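Skoltura (home robot practice kit)

70 shares | 2 comments

Skoltura is a software kit for people who want to teach a two-armed home robot to do small chores without owning the robot. It's sold by Blöndal, a small outfit that started out making scheduling tools for warehouse carts, and it runs on an ordinary desktop computer with a decent graphics card. You get a simulated robot, a bunch of simulated rooms, and a way to drive the arms yourself so the software can learn from what you did. I've been using it since November, so I'm writing this entry partly from the manual and partly from my own kitchen table (with a lot of cold coffee next to me).

Background

The first version was written by Elis Morris and Nanna Juhl as a training aid for new operators. Back then it had one room, a gray box with a shelf in it, and the arms moved like they were stuck in syrup. Blöndal put it on sale after a trade show in Brestesell, where visitors kept sitting down at the demo and not getting up again. The second version added furnished rooms, and that's the one most people mean when they say Skoltura today.

The name doesn't stand for anything, as far as I can find. I asked Nanna and she said they liked how it sounded.

What's in it

The basic package has the robot, a starter set of rooms, and 1000 household objects you can drop wherever you like: cups, toys, lamps, plants, frames, that kind of thing. The full package goes up to 2000 objects and adds a room editor. I bought the basic one and upgraded within a month, mostly for the editor, and I'd say skip straight to it if you can stand the price.

You can control the arms with a pair of handheld controllers or with the keyboard. Please don't use the keyboard! I tried it for an evening and spent most of that evening knocking over a chair.

Working in a room

The view I use the most looks down over the robot's own front, out toward the arms and whatever they're reaching for. It takes some getting used to. The floor tilts when you don't expect it, and my first few tries at judging depth were terrible, but after a week or so I stopped thinking about it and just reached for things.

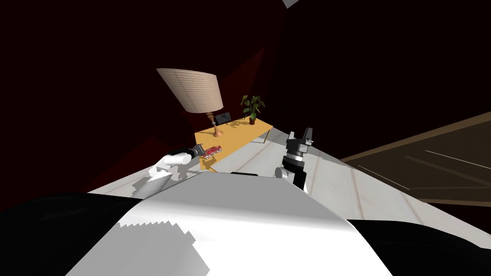

Skoltura's view over the robot's body, with a small red object held in the left gripper near a yellow table.

Picking up is where the kit does its best work. Thin-stemmed plants and lampshades are the sort of neighbors that make a simple grab feel a lot less simple, and you learn to plan the elbow as well as the fingers. There's a replay tool that lets you scrub back through a try and see where it went wrong, and you can mark the good ones to keep for training. I keep far fewer than I thought I would.

The two arms are driven separately. That sounds obvious, but I kept parking one of them in a silly spot and forgetting it was there until I swung the other one over. Ailsa MacLeish runs the user group in Stonville, and her advice was to set a resting pose for each arm before starting anything. I do that now and my tries have gotten much cleaner.

How it looks

Well, it won't win any beauty contests. Shadows can come out with jagged, stair-step edges, especially on the white parts of the robot, and dark rooms get really dark toward the top of the walls. There's a quality slider, and turning it up smooths some of this out but slows my computer to a crawl. I leave it low. If you're planning to train on the camera pictures, you'll probably want to test both settings.

Reception

People in the user group are mostly fond of it, with complaints. Steinar Baldursdóttir wrote a long review praising the controllers and grumbling about the save files, which are huge and go into a folder you can't change. Ragnheiður Laxdal uses it in her evening robotics class and would like a proper shared-license deal, something Blöndal has promised but hasn't put a date on. My own gripe is the object search. Type in "cup" and you get every saucer, egg cup and cupboard in the library before you get a cup.

Support is by email only. I've written twice and both times got an answer the next morning, signed by Elis.

See also: Blöndal; Stonville user group; room editor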